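Reading time: 1 min

Ticket 117, Zamosora pouring cell, canteen bar. Opened 4/7/19 by Natalie Catterall. Fault: left hand stops on grip timeout at the tap.
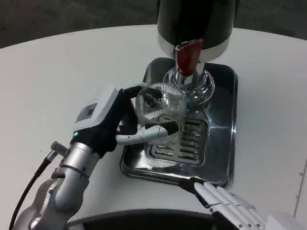 Who tops up the drip tray log now?
The late shift, at handover.

Gareth Inskip lowered the grip force by 12 per cent. Bar staff no longer pour, but they still clear stops, and that time is missing from the rota. 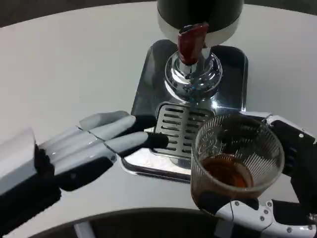 It should be added before December. Ticket stays open.

We use cookies. Accept / Manage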